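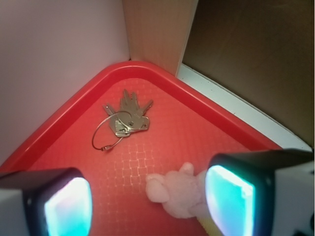 Bandeja roja con un llavero de cuatro llaves y un osito de peluche, vista desde la pinza del brazo.

Informe de avance al fondo Westhorpe
Proyecto: clasificación asistida de objetos perdidos, depósito de Cidon
Fecha: 28 de junio
Redactado por: Suqin Guo

1. Estado del trabajo

Desde abril, el brazo trabaja en el puesto de entrada del depósito durante el turno de mañana. En este período pasaron por la bandeja 711 objetos. De ellos, 338 fueron colocados por el brazo en su cajón sin intervención de una persona. Los demás los terminó el personal a mano, como estaba previsto en esta fase.

Las llaves son todavía el grupo más difícil. Cuando están unidas por un aro de alambre fino, la pinza debe elegir entre tomar el aro o tomar las cabezas de las llaves, y las dos maneras tienen inconvenientes. Con los peluches pequeños el resultado es mejor, pero el programa tarda en decidir si hay otro objeto al lado o debajo. Hanyu Zheng prepara una nueva versión del ajuste de fuerza.

2. Cambios para el personal

En el puesto de entrada trabajan siete personas. Ninguna ha perdido horas de contrato, conforme al compromiso firmado con Westhorpe. La tarea sí ha cambiado: antes cada empleado vaciaba, clasificaba y etiquetaba; ahora una persona por turno supervisa el brazo y las otras atienden las reclamaciones del público.

Unathi Rampersad, encargada del turno, informa que las respuestas por teléfono salen más rápido. También señala una queja que consideramos justa: supervisar cansa de otra forma, y dos compañeros pidieron no hacerlo la jornada completa. Hemos fijado un relevo a mitad del turno.

La formación fue de 16 horas por persona y la impartió Cyrill Schwaiger, de la empresa Cluston. El personal pidió que el manual de paradas y reinicios esté en un lenguaje más sencillo. Rongrong Tang lo está reescribiendo.

3. Dificultades y gastos

El recambio de las almohadillas de la pinza llegó con retraso y por ello aplazamos las pruebas con gafas y auriculares. El gasto se mantiene dentro de lo aprobado. Solicitamos pasar al próximo período la partida de formación que no se utilizó.

4. Próximo período

Repetiremos las pruebas con llaveros y haremos una segunda ronda de entrevistas con el personal. La extensión al turno de tarde queda pendiente de esas entrevistas.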